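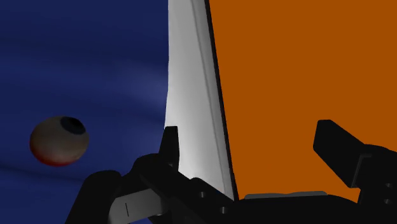
Slide 4: wrist camera in simulation, gripper at the white and orange panel

Say first: all of this is rendered. The real arm comes on slide 6.

We compared two grippers, the Comer and the Tambunan, with 300 trials for each. Same controller, same panel, background changed every 40 trials.

Point to the left finger. It is dark against pale gray, so the edge is easy to find. The lower body is more difficult, black on black.

Pause. Ask who has used a wrist view before.

If they ask about Wesdale: only 200 trials, please wait for the table.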